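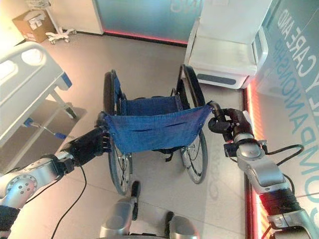
Home | Stories | How Things Work | Ask Us

Wheels You Can Sit On

Have you ever wondered how a folding wheelchair works? It's really a chair and a bicycle that became very good friends! The big back wheels have thin spokes, just like a bike's, so they stay strong without weighing too much.
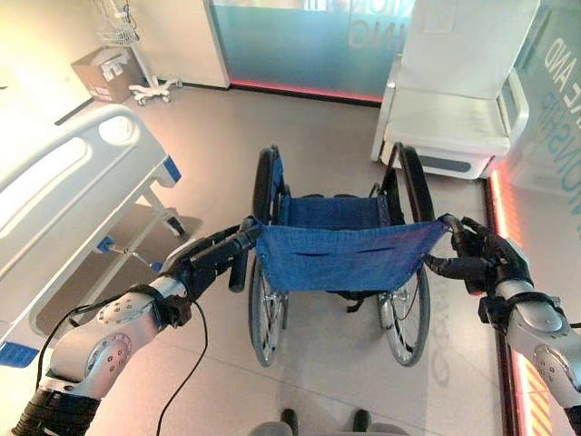 Now, the back of the chair is made of cloth, and so is the seat, and there's a clever reason for that (well, I think it's clever). Cloth can bend and wood can't, so when the sides come together the seat simply folds up between them, and the whole chair can ride home in the trunk of a car.

At the top are two handles for a helper to push with. If you're ever the helper, say "Ready?" before you start, and go slowly around corners, and slower still beside a bed or a table.
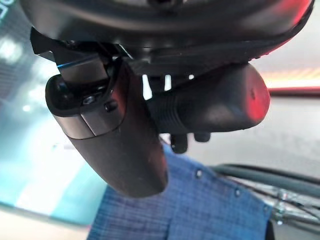
Before anyone sits down or stands up, the brakes go on, one for each big wheel. My grandmother used to sing a little song while she did hers, and I still hum it when I park my bike! 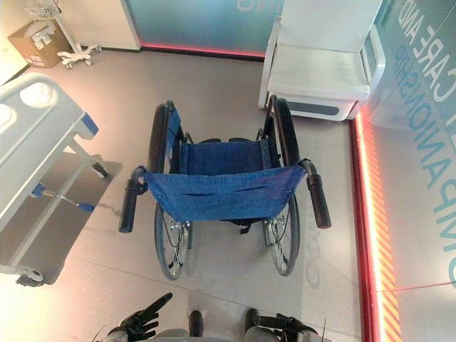 Mahnaz Nouri wrote to us that her son, age 4, now asks "Ready?" before he pushes anything at all, even the shopping cart, and could we please explain elevators next.

More to read
Why Do Beds Have Wheels?
What Is a Ramp?
32 Words for Getting Around

Contact | © Mesar Children's Pages 2018-09-23 | Back to top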